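# The Grip That Wouldn't Let Go

The fault report from Ostthorpe runs to two pages, and the word "injury" appears in it only once, next to the word "no." That is the part the company likes to quote. I was more interested in the rest.

Jaber, the firm behind the two-armed housekeeping robot on trial at the Ostthorpe hotel, has been promising since last May that its machine can clear and fold whatever guests leave on a bed. The pitch is easy to like. Hotels can't find enough staff, the work is hard on backs, and a robot doesn't mind picking up a stranger's shirt.

Then the left gripper closed on a bathrobe sleeve and stayed closed. The software believed it had let go. The arm began its next move, the robe went with it, and so did the bedside lamp the belt had caught on. An attendant reached in to save the lamp and found her own cuff between the robe and the wrist joint. She pulled free. The machine kept going until a colleague hit the stop button, which had been mounted on the far side of the robot from the door.

Jaber calls this a "release confirmation error." The gripper, made by Sonix, reports its finger position to the controller. On the day in question, according to the report, the controller was reading a stored value and treating it as a fresh one. A patch went out within the week.

"It was one message that arrived late," says Itsuki Hayashi, who runs field testing at Jaber. "We had 1,000 clean cycles before it happened."

I asked what counted as a clean cycle. It meant a garment picked up and put down, with no one else in the room. Of those 1,000, 226 used anything heavier than a T-shirt. Bathrobes, the one item every hotel guest is certain to leave lying around, were added to the test list after the incident.

The trials have gone on, with the patched software and a second stop button by the door. The routine is the same as before: find the garment, take a corner with one hand, bring the other in, fold. 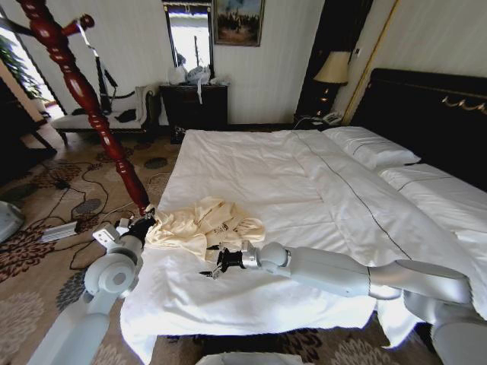

Ignacio Kowalczyk doubts the patch settles much. He told me that a late message is an ordinary event on any machine, and that the design should have assumed one from the start. In his view the arm should refuse to move until it has felt the load come off the fingers, whatever the controller thinks it knows, and he would keep people out of reach until that is shown to work with heavy fabric.

Hayashi's answer is that force sensing is "on the roadmap." He wouldn't give me a date. He did say that the revised test plan, drawn up with the consultancy Posarwood, calls for 57 runs with a person standing beside the bed. I asked whether any of those would involve the person reaching in, as the attendant did. He said that was still under discussion.

The hotel, meanwhile, has told its staff to leave the lamps alone if it happens again.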